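Subject: Re: [drulwood-users] Is the Momby feed reader worth switching to?
From: Laurier Ross
Date: 2nd January

Lucie Lachance wrote:

> I've been using Momby as my news reader for two weeks and I'm sold. It pulls in the gadget sites, the phone blogs and the carrier announcements, drops the duplicates, and gives me one page to read over coffee. The sync between laptop and phone is instant. They say the paid plan will learn what you like and rank it for you. I think we should move the shared list over from Drulwood before the old server gets any flakier. Can anybody think of a reason not to?

I can think of a few, and I'll start with the duplicates, as that's the part I tested.

I exported our shared list from Drulwood (344 feeds, a good third of them dead, but that's our own fault) and loaded it into a free Momby account. The import went through without a complaint. That made me suspicious, because our OPML file has had a broken folder in it for years and everything chokes on it. Sure enough, Momby had skipped the folder and everything inside it. 57 feeds gone, no warning, no log. If I hadn't known the number going in I would never have noticed.

Then the filtering. Over one evening it hid 1774 items as "already seen." I opened a bunch of them. Plenty were the same press release rewritten nine times, and good riddance. But it also hid three separate firmware notices for Nomari routers because the titles all start with the same four words. Those are different models with different fixes. Somebody on this list is going to miss a security update because a piece of software decided it was a repeat.

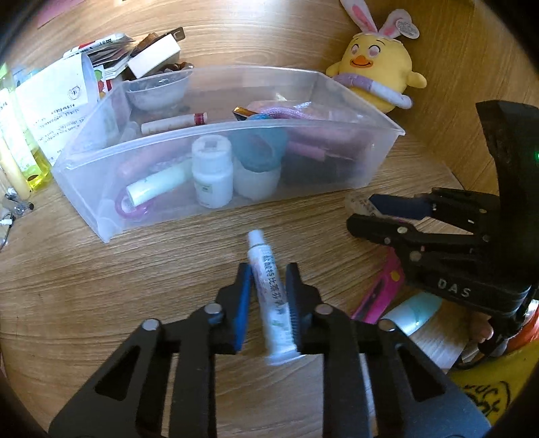

Lucie says the firmware thing can be solved with an exception rule, that she set one up in a minute or so, and that I'm judging the whole service by its default settings.

Maybe. I saw her note come in while I was writing this, so I went and looked. The rule works on the feed, so you have to know ahead of time which feeds will get mangled. For the Nomari one, fine, we know now. I'd like to hear how we find the others.

As for "learns what you like" – I've read that sentence on every reader's sign-up page since I started using them. Morin said it too, and what Morin learned was that I had once clicked on a story about smart kettles. I had kettles until April. There's also nothing on Momby's site about where the click history is kept or whether you can delete it. I wrote to ask and got a link to the same page I'd been reading.

Sync is fast, I'll give her that. It's faster than ours by a mile.

So my vote is to leave the shared list where it is for now. If people want to try Momby on their own, use a copy, and fix the broken folder first (it's the one called "misc-old", the closing tag is missing). Count your feeds before and after. Lucie, if you post your exception rule here I'll run it on my copy and report back, including if it makes me look silly.

And can whoever has the login for the Drulwood server please check the disk? It was at 2 percent free when I did the export.

Laurier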